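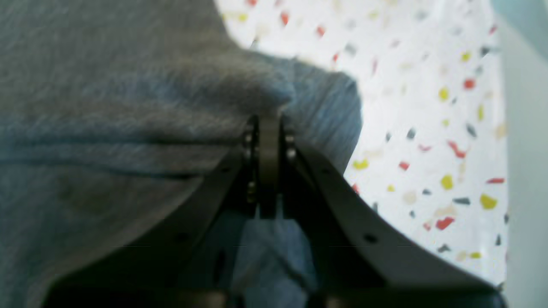
Every fall somebody tells me the household robot is a year or two away, and every fall I go home and fold my own towels. I run a small guest laundry in Karnton, so I have more than a passing interest in the answer. My view is that the machines have learned to grab and have not learned to do chores. Getting hold of a soft gray-blue cloth between two dark fingers, with part of it bunched up and a long crease running across the rest, is a real skill. Ten years ago I would not have bet on it. But a pinch in the middle is where a person would never start. You want a corner, then the other corner, and a towel that has been gathered up hides its corners from you.

Florencio Zabala, who services our dryers, thinks I am being unfair. He says a machine that is slow but works all night beats a person who goes home at five. For some jobs I agree. Hitevo sells a sheet feeder that does one thing to one kind of sheet, and it has earned its floor space in bigger shops than mine. It needs the sheets handed to it, though, and that is the part I pay people for.

We fold 700 pieces on a busy Monday. A good worker takes 9 seconds on a hand towel and, while doing it, notices the stain, the loose thread and the pillowcase stuck inside. When I asked Clirklow what their folding arm would do with the pillowcase, the salesman talked about a software update. The monthly lease was $483 before service. At that price I want the pillowcase found.

I don't think this is a permanent state of affairs. Dishwashers were bad once too. I would buy a machine tomorrow that only sorted, if it could take a mixed cart of 40 items and get them into the right bins without me standing next to it. Folding can wait. Until a dealer will leave one in my back room for a week with the door closed, I'm keeping the table and the two people who work at it.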